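Film & TV > How It's Made > Ages 9 to 12

Home Topics Glossary Teachers Search

What is continuity in a movie?

A movie scene looks like one event, filmed from start to finish. In most cases it was filmed in pieces. One piece shows two people at a kitchen table. Another shows only the first person's face. A third shows only the second person's hands. The pieces may be recorded hours apart, and sometimes weeks apart. Continuity is the work of making the pieces match.

A few words are needed first.

A shot is one piece of film or video with no cut in it. A take is one try at recording a shot. If the actor sneezes, there will be another take. A scene is a group of shots that happen in one place at one time in the story. A cut is the point where one shot stops and the next one starts.

The family movie Dilluro, made by a company called Arkova, has 177 scenes and 819 shots. Its story covers two days. The filming lasted from spring until September. The main character wears the same green raincoat for most of the story, so the costume team had four copies of it, and each copy had to have the same torn pocket.
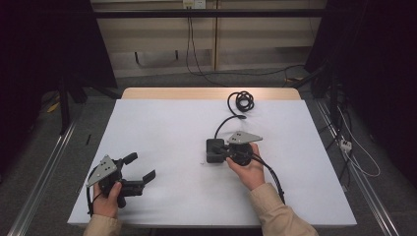

Photo: Yurii Shevchuk / Pendance

Why are scenes filmed out of order?

Moving a film crew takes time. Lights have to be carried, plugged in and aimed. If a story visits a bakery at the beginning and again at the end, the crew will usually film both visits together and then leave. The ending may be recorded before the middle exists.

Inside a single scene the order changes too. The crew often starts with a wide shot, which shows the whole room. Then the camera moves closer. Each time the camera moves, the lights move as well, and the actors wait. When they come back, they must sit the same way, hold the same cup in the same hand, and say the same word as they put it down.

Who keeps track?

The person in charge is called the script supervisor. On Dilluro it was Olga Baptista. She sat near the camera with a copy of the script, a stopwatch and a tablet. For each take she wrote down:

 — the scene number and the take number
 — how long the take lasted
 — which words the actors changed or left out
 — which hand was used for each action, and on which word
 — where every movable object stood when the camera stopped

She also took photographs. By the end of filming there were 2000 of them, sorted by scene. Her notes filled 424 pages. The notes went to the editor, who used them to pick takes that would fit together.

Other people keep their own records. The costume team notes which buttons are closed. The makeup team measures a fake bruise so that it doesn't grow or move. The props team, who look after the objects the actors use, may put small pieces of tape on a table to mark where a plate goes.

Objects that are hard to match

Some things change all the time. Ice melts, candles get shorter and clocks keep running. A glass of juice gets emptier with each take, so someone has to fill it back up to a line. Clocks on film sets are often stopped and moved by hand.
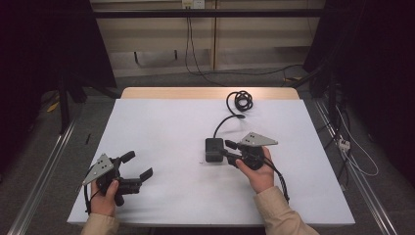
Soft and bendy objects cause a different kind of trouble. A plate has a fixed shape and needs only a mark for its position. A rope, a scarf or a wire can lie in a very large number of ways, and it won't fall into the same curve twice. Take the coiled bundle of black cable near the far edge of the table in the photo. To match it in a second shot, a script supervisor would have to record where the bundle lies, how its loops overlap and which way the loose cord leaves it. A written note is too slow for that job. A photograph taken from the position of the camera is the normal method.

Mistakes and what happens to them

A mismatch between two shots is called a continuity error. A door is open, then closed, with no one near it. A sandwich has one bite missing, then none.

When the editor finds an error there are several choices. The editor can use a different take. The editor can cut to something else for a moment, such as a face or a window, and return after the problem has passed. A computer artist can paint over the object, although this costs money. In some cases the error stays. If the acting is much better in the take with the wrong sandwich, many editors will keep the wrong sandwich.

Does a documentary need continuity?

A documentary records real people and real events, and no one can ask a river to flood again for the second shot. The crew still pays attention. An interview may be filmed in two sessions, and if the person wears a blue sweater in one and a red shirt in the other, the editor can't mix the answers without the change showing. Crews often ask the person to wear the same clothes. They also write down the position of the chair and the direction of the window light.

Try it

You need a camera or phone, a table and five objects. Take a photo. Clear the table completely. Set the objects out again from memory, then take a second photo from the same spot. Compare the two. Repeat the test, but make notes the first time. Add a piece of string as a sixth object when you want it harder.

Glossary: coverage — all the shots recorded for one scene, from every angle.

Next topic: What does a film editor do?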